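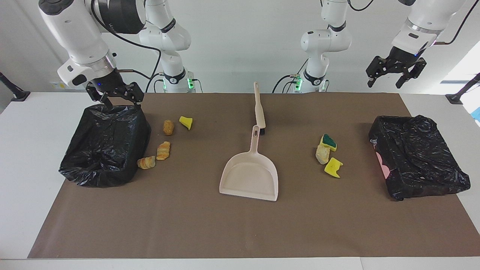
Ovdale council will go to market in March for its first two-armed sorting stations, after staff finished a planning paper on what the machines would cost to buy, house and keep running over their working life.

The paper asks for three stations to be set up at the Flivbridge transfer shed, where mixed bags from shops, cafes and public buildings are opened and sorted by hand. Food scraps go one way and everything else goes another. Council has paid for the hand sorting out of its general waste budget for years, and the paper says the line has become hard to staff on the early shift, which starts at 5 am.

Each station would have a pair of arms fixed at a bench, with a gripper on each. The test work behind the paper was done at bench scale, using bread, croissants, bits of torn kitchen sponge, a dustpan and brush, and black plastic bags. Staff wanted ordinary rubbish in the tests, the kind that turns up in a cafe bin at closing time.

Plastic bags take up more of the paper than any other item. A bin keeps its shape and a bag does not, so an arm has to find the rim and hold it before anything can go in or come out. The paper recommends that bidders be scored on bag handling separately from picking up loose items, and that they supply their own results for both.

Grallard, which supplies the shed's conveyor, and Dunleavy, which services the council's weighbridge, have both told council they intend to bid. Neither has given a price. The paper says council should not assume that either firm's existing contract will make the job cheaper, and it leaves room for bidders from outside the region.

On money, the paper splits the spending across two budget years. The first would cover the arms, grippers, benches and electrical work. The second would cover guarding, spare parts and training. Grippers are listed as a consumable, with two full replacement sets to be bought up front. Staff had first put them down as a capital item and changed this after looking at how often the finger pads on similar equipment are swapped out.

Floor space is the other limit. Each station needs a clear area on all sides so that a worker can reach the bench when the arms are stopped. The shed has room for the three stations only if the old baler is moved out to the yard, and that would need a new slab and a roof. The slab has been costed under a separate item in the works program, so it does not show up in the equipment total. Two councillors asked at the briefing for the figures to be put side by side before any vote, and staff agreed to do that.

The transfer shed took in 1,442 tonnes of bagged commercial waste last year. The paper does not claim the stations would handle all of it. They would start on cafe and bakery bags, which are lighter and have less glass, and hand sorting would continue for the rest. No positions would be cut in the first year. Workers on the current line would be offered training to load and clear the stations, and the union has asked for that to be written into the tender documents.

A trial is built into the purchase. The winning bidder would install one station first and run it on 200 bags picked from normal collections, with council staff recording every stoppage and every item put in the wrong stream. The other two stations would be ordered only if the first one meets the targets set in the contract. Those targets are still being drafted. The paper does say that time spent restarting a stopped arm should count against the bidder - an earlier draft had left that out.

Leasing was looked at as well. It would spread the cost more evenly but ties council to one supplier for parts and software, and the paper comes down on the side of buying. It does suggest asking bidders to quote on both.

The draft tender goes to the works committee in February. Business owners on the commercial collection run will get a letter before then about which bags would be included in the trial, and there is no change to pickup times or fees in the meantime.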